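Stivlow T2 tidy arm, refurb units and the grip fault. READ BEFORE YOU ORDER

Updated 5/9/19

Quick version for people in a rush. The Stivlow T2 is back in stock, refurb only, single arm or pair. It comes with the Fuvix wrist board, rev 3. If your unit has the rev 2 board, stop using it near people or pets and read the recall part further down. Please dont skip it.

What it is

Home tidying arm on a rolling base. Picks stuff up off floors, puts boxes on shelves, pulls boxes off shelves. Low reach and mid reach. Not for stairs. Not for the stove. Learns jobs from head-camera video of a person doing the same job by hand, so the better your video the better the arm. More on that below.

What went wrong

Rev 2 wrist boards lose the force reading. Not every time. The arm closes on an object, the reading freezes at whatever it was a moment before, and the controller thinks it hasn't touched anything yet. So it keeps squeezing. Soft things get crushed. Hard things, the arm pushes the whole shelf. We had one unit bend a cabinet door off its hinge and keep going until the owner hit the stop button.

Worst one so far was a pinched thumb. Bruised, nothing broken. Customer reached in to straighten a box while the arm was paused, except it wasn't paused, it was waiting on a reading that never came. Paused light was on. That is the part that bothers us most and the reason rev 2 is gone from the store for good.

Cause: the connector on the wrist board. It works loose with repeated side loads, which means shelf jobs. Floor jobs load it differently and it can take a lot longer to show. Our bench unit went 200 cycles of floor pickup clean and then failed on the 15th shelf push.

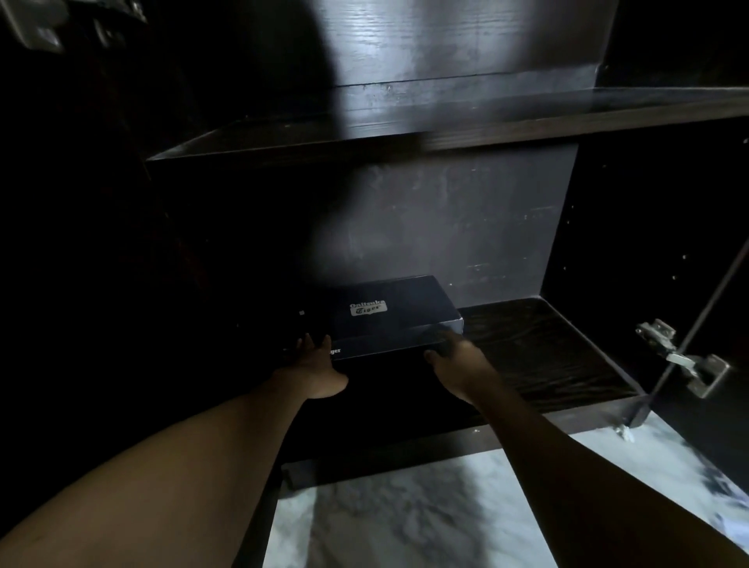
Shelf pushes are the test we care about now. Two-sided hold, low shelf, slide to the back, let go. Side load on the wrist the whole way in, and if the connector is going to quit it quits there. Every refurb does 70 of these before it gets a sticker. Thu Khúc runs the bench and signs the card in the box. No card, send it back, we pay.

What changed on rev 3

- Locking connector, with a clip you can feel click
- Frozen reading now counts as a fault. Arm opens and drops to idle
- Paused light only comes on when the motor power is really off
- Stop button moved from the rear of the base to the top. You shouldn't have to walk around the thing

Max grip is also turned down out of the box. You can turn it back up in settings. We'd rather you didn't, at least not until it's done a few weeks of normal work in your house.

Known issue, still open

Loose paper. The recall fix does nothing for this, seperate problem. Crumpled paper gives almost no force back until it's squashed, so the arm can close all the way and report an empty hand. On rev 3 that's safe, it just opens and tries again. And again. Leave it alone with a spilled wastebasket and it'll sit there retrying until the battery warning. Annoying but it won't hurt anyone. 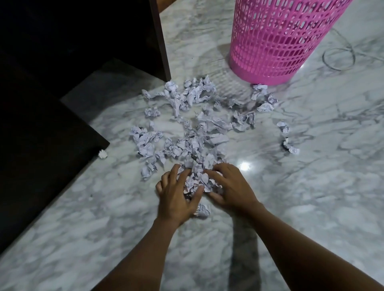
Retraining helps more than any setting we've tried. Record the job by hand and give the arm that to learn from, then delete the old floor clip. Use both hands. Go slow. Squeeze the paper into a clump on the floor first, a hand on each side, before you try to lift anything. Wads that have drifted off on their own, like the little one over by the furniture, do those last. And get cables off the floor. A thin black one on white marble is easy enough for us to spot, but the T2 has grabbed cables before and a cable with something plugged into the other end is how you lose a lamp. The fault check won't save the lamp.

If you own a rev 2

1. Hit stop. Pull the battery.
2. Look under the wrist cover. Green board = rev 2, blue board = rev 3.
3. Green, email us the serial. We send a box, you send the wrist only, keep the base.
4. Turnaround is 10 working days. Was longer in April, we've caught up.

Don't push the connector back in and carry on. Don't glue it. We've had glued ones come in and we can't test them, so you get a replacement wrist but it takes longer. Arms bought through Vương are covered the same as arms bought from us. Same for the Sketel bundle, though the Sketel charger has nothing to do with any of this and you can keep using it.

What's in the box

Arm or pair, rolling base, battery, charger, head strap for recording, test card, printed safety sheet. Head camera sold separately. Spare finger pads are out of stock, no date yet.

Warranty

Full year on refurbs, starts over if we replace the wrist. Does not cover crushed belongings but write to us anyway if it was a rev 2 board, we've been paying for those case by case.

Comments

dmarsh: Mine did the freeze thing on a cereal box. Thought it was the software. Green board. Serial sent.

kitchen_table_labs: How do I check the clip is seated without taking the whole cover off?
Reply from store: You can't, sorry. Two screws, battery OUT first.

pilar r.: Got my wrist back, working fine on shelves. The paper thing is real tho. Re-recorded with two hands like you say and it's better, still misses the small ones.

oldbasement: is the pair worth it over the single
Reply from store: For boxes yes. For floors save your money.

Contact: use the support form or reply to your order email | © 2019 Stivlow Store | Back to top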